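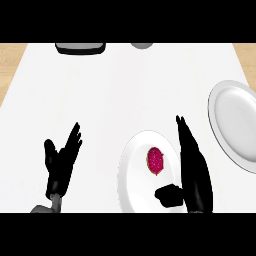 Both hands either side of the near plate in the sim, left one open, right one closed up.

I've been putting off the hand comparison for months, mostly because the old two-finger gripper did the job. It picks up blocks all day. Food on a plate is harder, so that's what I used for the test: one small round pink-topped item, two white plates, and the job is to move it from one to the other.

I ran the Gagnon two-finger model first, 144 tries in simulation. Then I swapped in the Oltari multi-fingered hands on the same pair of arms and ran 144 more with the same start positions. All of it went through the Vindside controller with default gains, apart from the wrist damping, which I dropped to 40.

The gripper was quicker to set up and squashed the contact model less often. The hands did better near the rim, where the gripper kept catching the plate. The thumb is the awkward part. It's chunky, and with the fingers held straight it wants to sit out over the plate, so I had to add an extra waypoint to bring it in from the side.

Colour made no difference to the grasping, but the pink is easy to segment against all that white, so I'll need a duller item before I trust the vision numbers.

Next is a longer run of 3000 on the Felisthorpe machine, hands only.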